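Chapter 2
Reading a Historic Town

Latarton is a walled hill town with 504 houses inside its gates. The town hall and the Golob granary face each other across the main square. Both were built of local limestone, and both were repaired after the fire.
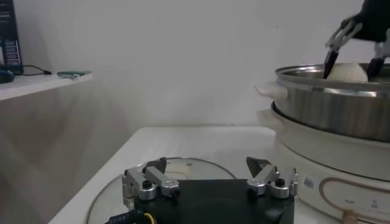
Fig. 2.1 Clear glass lid on a white tabletop.

The walls follow the ridge. Only the north gate, called Zilholm, keeps its original arch. Visitors climb 50 steps from the road to reach it. 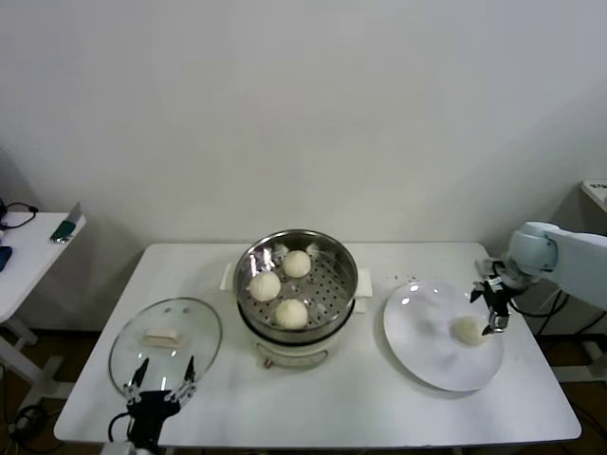
2.1 Who Looks After the Old Town?

The town council owns the walls and the granary. Most houses are private, and owners need a permit to change a street front. Permit work is heaviest in September, when the visitor season slows. 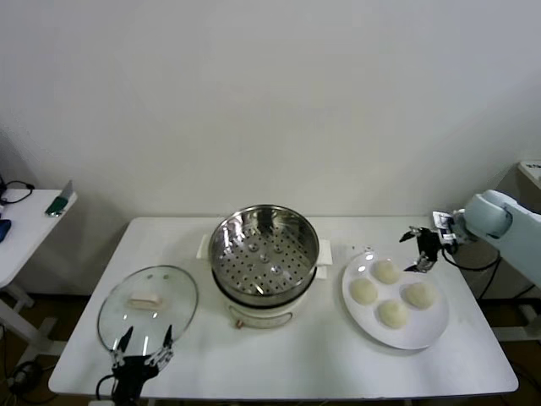
Why was the granary built beside the town hall?
Grain was taxed by weight, and the town's scales were kept in the hall.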